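Para: lista-vestuario
Asunto: Re: Doblado de los chalecos de punto, entrega de octubre
Fecha: 9 de octubre

Estimados compañeros:

En respuesta a la consulta recibida desde el centro de Petchrat, que se reproduce a continuación, la Unidad de Vestuario de Tarnis remite las indicaciones aplicables.

> El lote de Ernell consta de 170 prendas de punto. Rogamos confirmen
> si el chaleco con ribete gris se dobla como en mayo o si rige
> ya la norma nueva. Tampoco queda claro el tratamiento del elástico.

Rige la norma nueva. El chaleco se extiende con el delantero hacia arriba y el escote en la parte superior del tablero. La cesta queda a la izquierda.
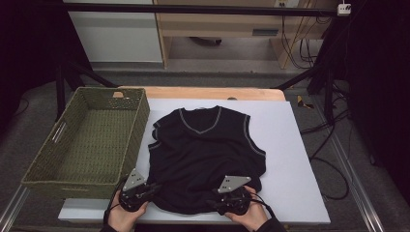 Chaleco negro con ribete gris, extendido sobre el tablero blanco.

Antes de doblar, deben alisarse las sisas y el bajo. El punto fino conserva las marcas si se aprieta en un mismo lugar, de modo que conviene repartir los pliegues

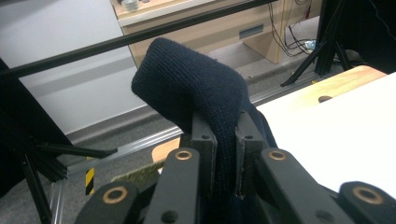
y evitar que coincidan con los de la temporada anterior. Las pelusas se retiran en seco. En cuanto al elástico, no debe estirarse para igualar el ancho de la prenda.

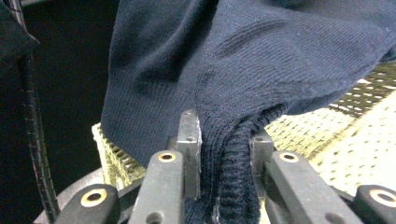
Detalle del punto azul marino y de la banda acanalada.

Las prendas que lleguen arrugadas se vuelven a extender desde el escote. El bajo se coloca en último lugar.
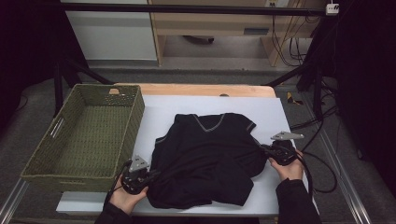
Prenda negra de escote en V, todavía con arrugas en el cuerpo.

Cada cesta admite 3 prendas dobladas. Las etiquetas se solicitan a Gernis con la referencia 816.

Atentamente,
Unidad de Vestuario
Tarnis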